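Pollus Produce Station: practice furniture and stock for two-armed robots

Item group: training environments
Ships from: Tullport
Page last revised February 28, 2025

If you are pricing out a grocery setup for a pair of robot arms, start with the vegetables. We mean it! Most first budgets we see put everything into arms and hands and leave a few dollars at the bottom for "props," and then the team spends its first month picking up the same foam block. A good produce station costs a small fraction of one arm and gets used every single day.

The Pollus station is a tiered display with slatted crates in pale wood, set at different heights and angles, so a robot has to reach up, reach down and tip its wrists the way a store clerk would. Ravindra Pandey drew the first version at Manallow after measuring the produce aisle of his own supermarket, and we have kept his proportions ever since. The crates lift out. You can leave one empty as a drop-off spot, or fill them all and run a restocking job the whole afternoon.

What to put in it

We sell artificial produce by the crate, and the mix matters more than the amount. Small potatoes are great for dense piles where every piece looks like its neighbor. Carrots lie every which way and tangle at the tops. Peppers are glossy, so they are hard on cameras in a useful way. Then there are the big pieces: squash, cauliflower and our favorite of the lot, the napa cabbage, long and awkward enough that two hands make much better sense than one.
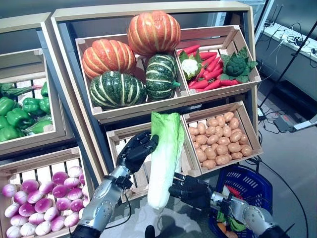

Big items are also where you find out what your hands can do. A gripper that is lovely with a potato may have no idea what to do with something the length of a forearm, and it is far cheaper to learn that in a week of trials than after you have signed for a second pair. Candela Sepúlveda, who plans our customer installs, asks every new buyer to run the cabbage first and the small stuff later. She has talked more than one team out of hands they didn't need.

Planning the budget

The full station with crates is $1,456. A mixed produce pack has 60 pieces and can be split across the crates however you like. Replacement pieces are sold singly, and we suggest ordering a few extra leafy ones with your first pack (leaves take the worst of it, especially from metal fingers).

Things buyers tend to leave out of the spreadsheet:

Floor space. The station needs 68 inches of clear width, plus room in front for the robot and for a person to walk past it.
Baskets. A couple of plain plastic shopping baskets turn a shelf into a shopping task. Buy them locally, they're cheap.
Cable covers. Measure from the outlets to where the arms will stand, then add some.
Lighting. Even light from overhead helps if you are recording video.
Reset time. Someone has to put the vegetables back between runs. Put those hours in the plan as real hours.

That last one is the one we'd underline. Ehsan Asadi's group at Olmedo kept a log through May and found that resetting the crates took 14 minutes of every hour. They moved to a second set of filled crates that could be swapped in whole, and the extra set paid for itself quickly. If you expect to run more than one shift, ask us for the swap set at the start so everything ships together.

One station or two?

One is plenty for a single two-armed robot. A second unit is worth having once you want the robot to travel between displays, or when two teams keep reaching for the same slot on the calendar. The units stand side by side without hardware, and all crates fit all units, including the older ones.

Assembly takes two people and a screwdriver. Lead time depends on the produce mix, so send your list early, even if it is only half decided. Leandro Olmedo answers the planning mail himself and is glad to look over a floor sketch, pencil and napkin included.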